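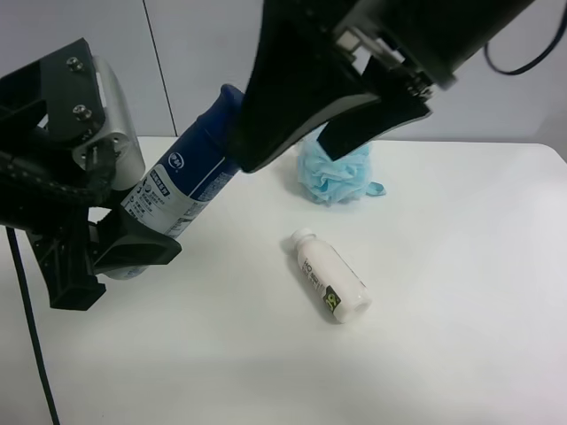
Lista de revisión de artículos de aseo - Residencia Durkedari
Abril de 2025. Revisa: Achilleas Karras

Queridos compañeros, os dejo la hoja rellena con mis comentarios, que ya sabéis que me alargo un poco, pero prefiero que quede todo escrito y así quien venga detrás no tiene que andar preguntándome.

1. Superficie de trabajo lisa y de color claro: SÍ
Comentario: da gusto trabajar en una mesa blanca, se ve enseguida cualquier gota o pelusa.

2. Esponjas de malla con su tira para colgar: SÍ
Comentario: pasad el dedo por los pliegues, con cariño y sin prisas, y si la malla está rota se cambia. Las colgamos siempre - nada de dejarlas en el fondo de la ducha.

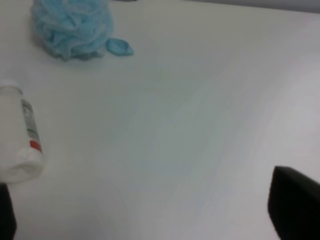 Punto 2: esponja de malla azul claro y, a su lado, un bote blanco tumbado.

3. Botes tumbados para buscar fugas: PENDIENTE
Comentario: hay que dejarlos así 20 minutos, con un papel debajo del tapón. Cormac Moynihan se ha ofrecido a repetir la prueba con los del armario Coughlan, ¡y se lo agradezco de corazón!
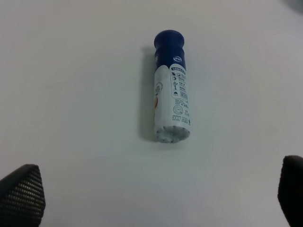
Mientras esperáis, aprovechad para mirar las etiquetas. La letra pequeña cansa mucho la vista, así que llevaos la lupa del cajón 4. Si un texto no viene en español, le pegamos nuestra traducción sin tapar el original.

4. Traducciones pegadas y legibles: A MEDIAS
Comentario: faltan 12 por imprimir, las dejaré en recepción.

5. Fechas apuntadas en el cuaderno: SÍ
Comentario: la próxima revisión completa toca en octubre.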